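Shared kitchens in residential buildings should be governed by written rules. The Etwood Residents' Association has relied on custom for six years, and custom favors those who have lived here longest. New tenants cannot follow what they have never been told. A single page, reviewed each March, would serve every household fairly and spare the staff many disputes.
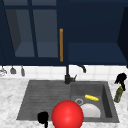
Who should write the rules?
The residents should draft them, and management should approve the final text.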